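Junhao Zeng
January 30, 2024

Thread on how we record suturing demonstrations by remote control. I have had the same four questions in my inbox since November, so I am putting the answers in one place. Long. Mute me if you follow for the bike posts.

1/ Setup first. One operator at a console, two hand controllers, two instruments over a practice pad with a cut in it. The operator moves, the instruments follow, we log everything. No autonomy at this stage. The robot is being shown the task.

2/ We record joint positions, gripper commands, foot pedal state and every camera, all on one clock. If the clocks disagree, the demonstration is thrown out. I have tried repairing them after the fact. Don't.

3/ The wrist view is the one the policy leans on most. It sees the jaws and whatever is next to the jaws, and very little else.

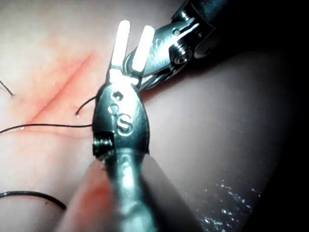 Shao Lab | Teleoperation and Learning Group | Clarnstead

4/ Jaws slightly open beside the incision, no suture in them yet, second instrument behind. Moments like this carry more information than the stitch itself. The operator is about to commit to a grasp or back off, and the two look identical for a while.

5/ Note how bright the jaws get. They go nearly white under our light. We lowered exposure on the wrist view to compensate and lost the right side of the pad completely, so we put it back. Blown-out jaws are easier to live with than missing thread.

6/ Question one from the inbox: why remote control and not moving the arms by hand?

7/ We do both. Hand guiding is fine for coarse work. In our Tarwood sessions we taught approach and park poses by taking hold of the arm and walking it there. It takes minutes and the results are clean.

8/ It falls apart on thread. When you push the arm around, your hand is in the camera view, your force goes in through the arm and not the tip, and you can't operate two instruments and a gripper with the hands you have. Remote control fixes the first and the third. The second it only changes.

9/ What remote control costs you: feel. Our console has no force feedback. Operators judge tension by looking at the thread. Straight thread means tension, curved thread means slack, and a pad that lifts means you went too far a moment ago.

10/ Side effect I did not plan for: this is convenient for learning. The operator decides from images. The policy decides from images. If the operator had force feedback, the demonstrations would contain corrections the policy has no way to explain.

11/ Question two: how many demonstrations?

12/ The current set is 3046 segments. A segment is one subtask (pick up needle, place bite, pull through, and so on), cut out of a longer recording. Full recordings are far fewer and far messier.

13/ From 31 operators? No. I have seen that number repeated and it is wrong. 31 is the number of recording days. There were six operators, and two of them did most of the work.

14/ Operator style is visible in the data. One of our people regrasps the needle constantly. Another parks it on the pad and walks the instrument around it. Mix them evenly and the policy tries to do half of each. We now label by operator and feed the label in as an input.

15/ Speed also differs. We asked everyone to slow down for the first batch. Mistake. Slow demonstrations are full of near-zero motion, and the policy learned to sit still very well. Current instruction is "normal pace, stop only when you need to look."

16/ Question three: what does the fixed camera add?

17/ It sees the state of the stitch. From the wrist you get a big picture of a small area. From the fixed view you get the cut, the thread on both sides of it, and where the needle has been left. 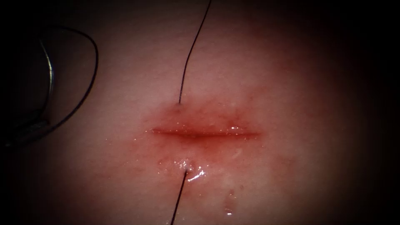
Fixed view. Thread across the incision, needle and loop at upper left, instrument tip at the left edge.

18/ Thread comes out above the cut and below it, on opposite sides. For the labeler that is the useful part. The two points are about the same distance from the incision, so this one gets marked as a balanced bite.

19/ The loop at upper left is the harder problem. It is loose, it is close to the instrument, and its shape depends on everything that happened before. Two recordings will never give you the same loop. Any policy that memorizes loop shapes is finished on day one.

20/ Our workaround is dull. We record a lot of needle pickups with the thread lying in different ways. Operators call it Cemwood practice, after the room where we used to do it. A session is 40 pickups with a thread reset between each. It is tedious and it helped more than any model change I made last year.

21/ Reset procedure, as people ask: back both instruments off, lift the thread at the free end, drop it, do not tidy it. New operators always tidy it. Then you have a data set of tidy thread and a robot that has only met tidy thread.

22/ Lighting again. The fixed view is bright in the middle and falls to black at the borders. Needles near the dark areas show up as one thin bright line. Wet spots give highlights that look a lot like metal to a small network. We had the detector report a needle in a patch of moisture with high confidence, repeatedly.

23/ I did not dry the pads to solve that. The glare is part of the task. I added frames with wet highlights and no needle to the detector's training set, and the false reports dropped to a level I can tolerate.

24/ Question four: do you keep failed demonstrations?

25/ Yes, with a tag. Three kinds. Dropped and recovered: kept, used for training, very valuable. Dropped and abandoned: kept, not used for imitation. Operator error in the setup (wrong pedal, clutch left on): deleted.

26/ The recoveries matter because a policy trained on clean runs has never seen a half-grasped needle. The first time it gets one, it carries on as if the grasp were good and drives an empty jaw toward the pad. It looks very sure of itself while doing so.

27/ We also collect corrections. The policy runs, the operator watches with hands on the controllers, and takes over when it drifts. Only the takeover portion is added. The handoff has to be smooth or you record a jerk at the start of every correction and then teach the robot to jerk.

28/ Smooth handoff means the controllers must match the instrument pose before control transfers. We block the transfer until wrist orientation agrees within a set tolerance. Operators hate the wait. I have been asked to loosen it and have loosened it once.

29/ Things still bad: pulling through without dragging on the exit point, judging how much tail is left when it runs out of view, and anything where one instrument hides the other from the wrist camera. The last one is geometry and more data won't help. A camera on the other side might.

30/ Someone will ask about knots. No knots yet. We have recordings of knots. I have looked at the recordings and decided to work on pull-through.

31/ The labeling guide is being cleaned up and I'll post it when the section on bites stops contradicting the section on punctures. Replies are open. If your question is about the clock sync, please include your logging rate or I can't answer it.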